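Notes on the Plodach Hill Climb and the Question of Tire Allocation

2018-03-07

The regional hill climb series has published its revised sporting regulations for the coming season, and several readers have asked for a plain account of what has changed. I have read the document twice and attended the briefing for entrants. What follows is my own understanding and should not be taken as a ruling by the organizers.

The principal change concerns tires. Under the previous rules, a driver in the touring class could bring as many sets as the budget allowed. From this season each car is limited to three sets for a full meeting, practice included. The sets must be presented at scrutineering and marked before the first practice run. A set that has not been marked may not be fitted at any point, and a driver who does so will lose all times from that day.

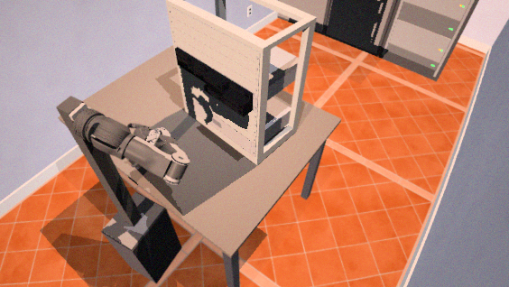 Does the limit apply to wet tires as well?

Wet tires are counted separately, and each car may carry two marked sets in addition to the dry allocation. They may be fitted only after the clerk of the course has declared the hill wet.

The second change is to the course at Plodach. The start line has been moved down the road, and the measured distance is now 2818 meters. Times set on the old course will remain in the record book under their own heading. I regard this as the correct decision. The additional stretch includes the left-hand bend beside the quarry entrance, where the surface is poor and the camber falls away from the driver, and no honest comparison with the earlier times would be possible.

Drivers who have walked the new section report that the braking point for the quarry bend is difficult to judge. Kristóf Vincze, who won the touring class last season in the Skiranis coupe, told the briefing that he expects to give up speed on entry and look for it again on the straight that follows. His car has a narrow power band, and a poor exit there would be felt all the way to the hairpin.
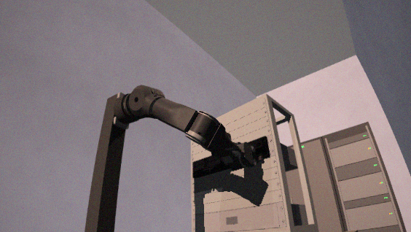 The gray arm reaching toward the tall cabinet.

Entries for the opening round closed with the touring class oversubscribed. The reserve list will be run in the order in which entries were received, as in past seasons. The Aliyu team has entered two cars and has confirmed that both will run on the same make of tire, although the engines differ. The Dreltavo entry remains provisional until its new roll cage has been inspected. 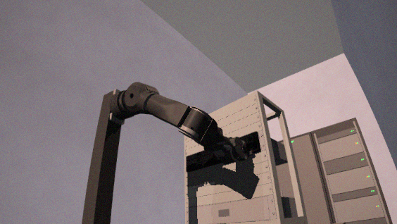 That inspection matters more than usual. The regulations now require the cage certificate to be shown in the original, and a copy will be refused. Entrants who bought their cars secondhand would do well to check their papers this week and write to the builder if anything is missing. In July, when the series visits the longer hill, the same papers will be examined again.

On the matter of spectators, the organizers report that more than 406 advance tickets have been sold. The bank above the hairpin will be closed this season, and the viewing area has been moved to the inside of the upper field - a longer walk, but with a clear sight of the cars from the quarry bend to the trees. Sturdy shoes are advised.
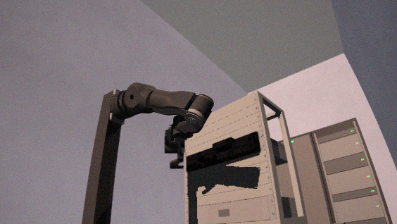
Parking will be in the lower field as before, with the gate on the village side reserved for competitors and their trailers. The road closes to all other traffic one hour before first practice. I intend to be at the quarry bend for the morning runs and will post the class results here when the official sheets have been signed.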